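**Grendolell Slang Deck, second edition**

A card game about internet words, for 2 to 6 players, ages 12 and up. Made by Mostyn Games in Plisville.

Each card has one abbreviation or slang word on the front. The back gives the meaning, a sample sentence and a note on where people tend to use it: group chats, game lobbies, comment threads or work email. The reader shows the front, everyone else writes down a meaning, and the table votes before the card is turned over.

The first edition leaned heavily on gaming terms. The new one has more from texting and short video apps, and we took out 50 cards that players told us were out of date. Some older words stayed in. Parents tend to know those, and it evens up the scores.

## What's in the box

- 210 slang cards
- Answer pad and 2 pencils
- 3 category dividers (Chat, Games, Everyday)
- Rule sheet in English and Spanish

## How a round works

1. Pick a reader. The reader draws a card and shows the front only.
2. Everyone else writes a meaning. Made-up answers are allowed and encouraged.
3. The reader mixes the answers with the real one and reads them all out.
4. Players vote. You score two points for picking the real meaning and one point for each vote your own answer gets.
5. Pass the deck to the left.

A full game takes around 50 minutes with four players. For a shorter game, use one category only.

## Content and age rating

There is no swearing on the cards. A few abbreviations stand for phrases that normally include a swear word, and on those we print the milder version. Cards about dating are marked with a small dot in the corner so you can pull them before playing with younger kids.

The definitions were edited by Tamara Crăciun, who also wrote the sample sentences. If you think one is wrong, write to us with the word and where you saw it used. Corrections go into the next printing.

## Expansions and add-ons

- **Arkix Pack.** Extra cards on emoji and reaction images. Needs the main deck.
- **Classroom sheets.** Printable word lists and a blank card template. Free download with any order.
- **Letter blocks.** Wooden alphabet blocks for spelling out abbreviations in the team version of the game. Sold separately.

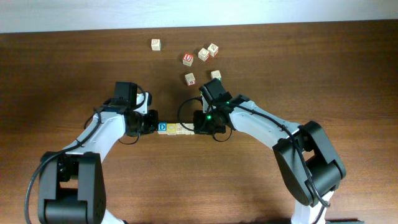 ## Shipping and returns

Orders ship from Plisville within two working days. Unopened decks can be returned for a full refund. If a card is missing or misprinted, send us its number and we'll mail a replacement at no charge.

The first edition is sold out and will not be reprinted. Its cards have the same backs and size as the new ones, so the two decks can be shuffled together.

Page updated Apr 10, 2024. The next printing is planned for June.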